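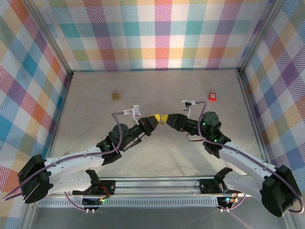 Stisby Canal Path Lockers: progress report to the Asadi Fund
December | Posted by the Hiltedo project office
6 shares | 0 comments

Work on the day lockers along the canal path is on schedule for the first two sites. The Stisby landing and the Grurkska bridge stop are both open to the public. The third site, at the old ferry ramp, is waiting on a drainage permit from the county.

We have installed 110 lockers so far. Another 40 are in storage and will go in at the ferry ramp once the permit comes through. Users made 1,319 bookings between opening and the end of last month, most of them by walkers and people fishing. Weekday use at Grurkska is lower than we planned for. We have moved the sign closer to the bus stop and will report on the effect next quarter.

Users bring their own locks. The hasps on the first batch were too thick for a small shackle, and we had complaints from people who had only a luggage-size lock with them. The supplier replaced the hasps at no charge. The work closed the Stisby landing for six days.

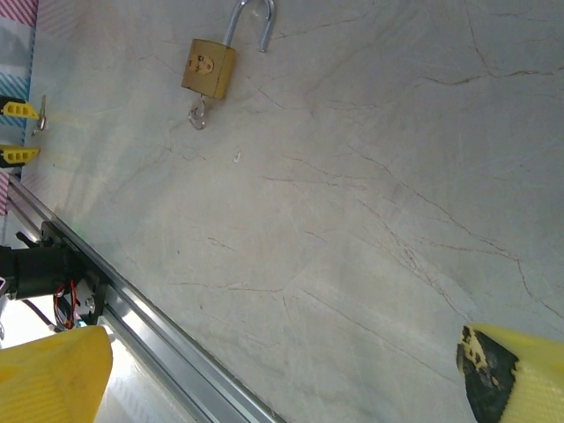

Small brass padlock with the shackle open.

Spending is within budget on all lines except ground work, where the Grurkska slab had to be poured deeper than drawn. We covered the overrun from the contingency line and are not asking for more money.

Next quarter we plan to finish the ferry ramp slab, repaint the floor markings at Stisby and start the user survey. The survey questions are attached for your comments. Please send any changes before printing starts in January.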